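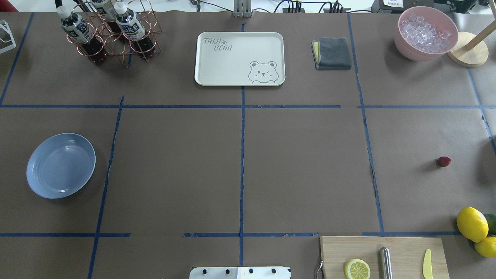
*Drinks bench marked out in blue tape, with the bottle rack at upper left and the fruit at lower right.*

## 4. Running your first gripper comparison

Now for the best part of the whole guide! By this stage your arm is bolted down and homed, and you have both grippers to hand: the Drenel two-finger and the longer De Haan. The drinks bench is a lovely test because it asks for so many kinds of grip, from a full bottle down to a single strawberry.

### 4.1 Before you start

1. Tape the grid before you set anything out, and press the ends down firmly. A lifted edge will catch a low fingertip.
2. Put the rack, tray, plate and bowl in their cells. Keep a clear patch in the middle for the arm to travel over.
3. Load the matching gripper profile in Grulotden. The Drenel is profile 484 and the De Haan is 656.
4. Set the closing speed to 9 for both. You can play with it later (and you should, it's great fun).

> **Caution:** Keep your hands off the bench while the arm is live, and sit where you can reach an emergency stop.

### 4.2 Bottle pick

1. Jog the gripper to a point just beside the rack, fingers down.
2. Rotate the wrist until the fingers straddle the neck of the nearest bottle.
3. Close, wait for the grip light in Grulotden, then lift slowly until the base clears the top ring.
4. Lower it back into the same ring and save the run.
5. Repeat for the other bottles, then swap grippers and do the lot again.

**Note:** A leaning bottle is worth leaving as it is. Liesl Schnyder, who wrote the Stavorton test set, scores it separately, and it's where the two grippers differ most.

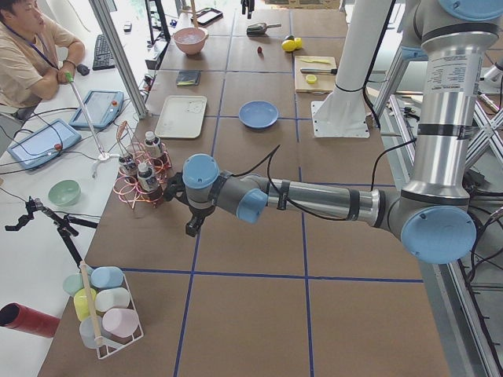
**Do I need to re-teach the positions after changing grippers?**
Only the heights. The grid positions carry over, but the De Haan fingers are longer, so raise every pick point by the offset shown on the profile page before you run anything.

### 4.3 Soft fruit

1. Drop the grip force limit to 700 on the Grulotden scale. Almost 700 is fine too, if your slider jumps.
2. Start with a lemon. It's forgiving, and you'll get a feel for how quickly the fingers settle.
3. Move on to the strawberry, approaching across its narrow side.
4. Check the fruit for marks after each lift and enter what you find in the run notes.

> **Caution:** Park the arm before you put a knife on the cutting board or take one off it.

Wipe the finger pads between fruit and bottles. Juice changes the grip, and your bottle scores will drift.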